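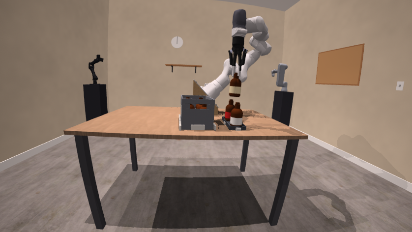 Birdwatching by Canoe on the Watham: A Tourism Practicum Report

Our assignment was to test a guided wildlife trip and say whether we would sell it to a paying stranger. We picked the two-day marsh paddle run by Ustano, mostly on the strength of a brochure with an otter on the cover. We did not see an otter. The brochure, read closely, never promises one.

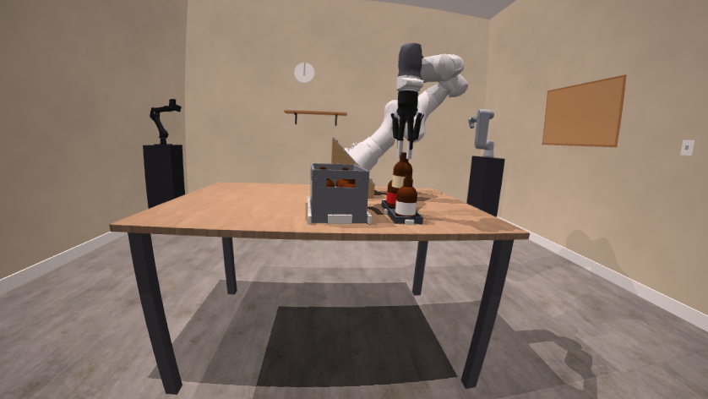 Image: Fatos Zupan

The group was 14 people, including our instructor, Solène Chevalier, who had packed binoculars for herself and advice for everyone else. The guide asked for silence from the landing onward. He got it until the first canoe met the first submerged log.

Still, herons let a canoe come much closer than a person on foot, and the bitterns kept booming while we drifted past the reeds. By the second evening our shared log stood at 263 sightings. A good share of these may be the same coot.
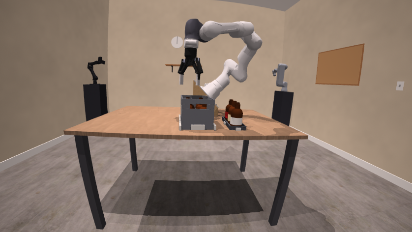

Mireille Huet

Cost and comfort

Meals were included and tasted like it. The tents slept two, provided both were on good terms. Dry bags were extra, a fact we learned at the water's edge, where bargaining power is low.

Would we sell it? Yes, to patient people with their own rain gear. We would move the season opening to June, when the young birds are out, and start the first paddle before breakfast. We would also suggest a new brochure cover. Coots are available.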